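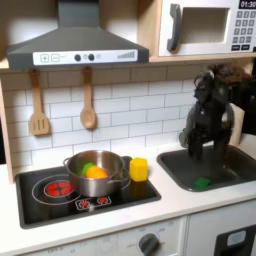

1/ Kitchen ventilation thread! I have been wanting to write this for months. If you cook at home, even just eggs and toast, the fan over your stove is the most underrated thing you own and I would love for you to use it more.

2/ Background: I rent the upper half of an old house in Feddale. 106 years old, thick walls, tiny windows, a kitchen the size of a parking spot. Until December I turned the hood on only when something was already burning. Then I bought a little air monitor and fried some onions next to it. Wow.

3/ The number I watch is PM2.5, the really fine particles. My kitchen usually sits in the single digits. Onions in a hot pan with the fan off took it way up into the hundreds, and it stayed high through dinner AND the dishes. The bedroom went up too, with the door closed!

4/ Same pan, same onions, fan on high before the burner went on: 48 at the worst moment, and back to normal before I had set the table. I did it again the next night to make sure. I am now a person who fries onions for fun.

5/ So, tip one. Turn the fan on BEFORE you turn on the heat. It needs a minute to get the air moving in the right direction, and if you wait until you can see smoke you're chasing it around the ceiling.

6/ Tip two: cook on the back burners. Most hoods don't reach all the way over the front ones, so whatever comes off a front pan drifts right past the edge and into your face. I moved my big skillet to the back left and it's a habit now. (Turn the handles in, please, they stick out over everything.)

7/ Tip three: leave it running after you're done. I give it ten minutes after soup and 30 after anything fried or seared. I set a timer and go eat.

8/ Okay, the big one. Find out where your hood sends the air. Some are ducted, meaning there's a pipe going outdoors. Some are recirculating, meaning the air goes through a filter and comes right back into the room. They can look exactly the same from the front.

9/ How to check: open the cabinet above the hood and look for a duct. Then go outside while somebody runs it on high and look for a flap moving on the wall or roof. If there's a row of slots on the front or top of the hood and you feel a breeze coming out of them, it's recirculating.

10/ Mine is recirculating. I was so disappointed! But it still helps with grease, and with a fresh charcoal filter it helps with smells. It does nothing for steam, so I crack the window across the room when I boil pasta.

11/ Filters! The metal mesh one comes out. There's usually a small latch or a tab, and you pull it down and toward you. When I took mine out it was the color of maple syrup and I think it had been there since the previous tenant. Possibly the one before that.

12/ To clean it: sink full of the hottest water you can get, a good squirt of dish soap, a few spoonfuls of baking soda. Soak, swish, scrub softly with an old brush, rinse, let it dry all the way before it goes back. I had to do two rounds the first time. Now I do it once a month and it takes no effort at all.

13/ Some mesh filters can go in the dishwasher but aluminum ones can turn gray and chalky. Works fine afterward, just looks sad.

14/ The charcoal filter is different. You can't wash most of them, you replace them. Mine is a Troser, round, twists on like a jar lid. Write the date on the rim with a marker when you put it in. You will not remember. I didn't.

15/ Noise is the reason most of my friends don't use theirs, and I get it. Try this: medium speed the whole time you cook, then high only for the searing part. Also, if it rattles, check the filter first. Mine rattled for two years and it was a bent corner! I pushed it flat with my thumb!

16/ If it hums but barely pulls, hold a square of toilet paper up to the filter with the fan on and the burners OFF. It should stick. If it flops down, clean the filter and try again. If it still flops, something is blocked or the motor is tired, and it's time to call the landlord or a repair shop.

17/ I did call somebody in the end. Kalogeropoulos Appliance, over by the Pirkedia bakery, lovely people. They cleaned the fan blades, which I hadn't even thought about, and showed me how to get the light cover off so I can change the bulb myself. It pulls so much better now.

18/ No hood at all? Plenty of apartments don't have one. Put a box fan in the window blowing OUT, as near the stove as you can safely get it, and open another window a little on the other side so fresh air can come in. Lids help too. So does a lower flame and a bit of patience.

19/ And the oven counts! Roasting a chicken gave me higher readings than the stovetop most nights, mainly from old drips on the oven floor. I wiped those out and the next chicken was much better. Fan on for the oven, too, especially when you open the door.

20/ If you have a monitor, I'd love to see your numbers, particularly from anyone with a ducted hood, because I'm thinking of asking my landlord for one. Tell me what you cooked and what speed you had it on. Toast readings also welcome. Toast is wild.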